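Clilon Desktop Teardown Set – README

Release note, 11/03/2020

Scope

The set covers the partial disassembly of desktop computers at the Bretville bench. It documents the parts, the chassis interior and the wall plate used to park small components. Sessions run in a fixed order, with the chassis lying open and its side panel removed. Laptops and all-in-one units are in the Ruawai set and use a different folder layout.

Contents

123 sessions
2,000 stills
parts.csv – one row per part handled
sessions.csv – start state, end state, notes
plate/ – drawings of the wall plate, revision 2

Part classes

1. Plate. Pale gray plastic, with raised rectangular blocks and recessed slots. Parts are seated on or in these features by shape. The plate is labeled as a single object in all sessions; individual blocks have no IDs. Strong side light can push the block faces close to white, so do not use color alone to separate them from the background.
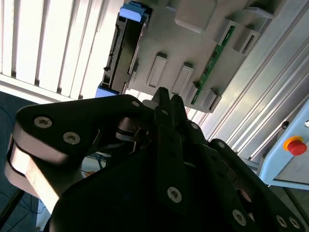

2. Drive caddy. Blue plastic, ridged top. Labeled "caddy" whether or not a drive is fitted. Drive presence is a separate column and is left blank where it was not checked.

3. Power supply. Labeled as one object, including its sticker. Sticker text is not transcribed. Cables are labeled separately if they can be followed for at least half their length; otherwise they go under "bundle".

4. Motherboard. One mask for the board, with separate masks for the processor area and the RAM slots. The retention bracket and lever belong to the processor area.
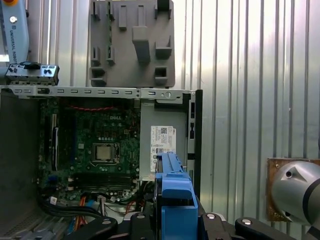

Chassis interior with motherboard, power supply and blue drive caddy.

5. Front I/O bracket. Silver metal, small, with round audio jacks and port openings. It is easily confused with the top rail in low-contrast stills – check for the rounded ends. The rail belongs to the chassis class, along with its slots and round hole.

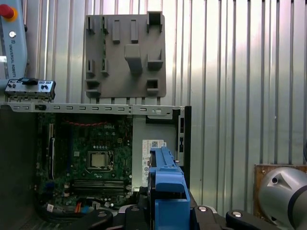 Front I/O bracket and gray plate, with the open chassis below.

Known issues

The ribbed metal wall behind the plate reflects bench light. In 58 stills the ribs are washed out and the plate outline was drawn by hand.

The red twisted wire near the top rail is missing from parts.csv before release 2. Use the newer file.

Masks made with Kisitz before January were exported with the y axis flipped. They have been corrected in place, but local copies need to be replaced.

Not included

Fasteners removed from the chassis, torque values, and any contents of the drives.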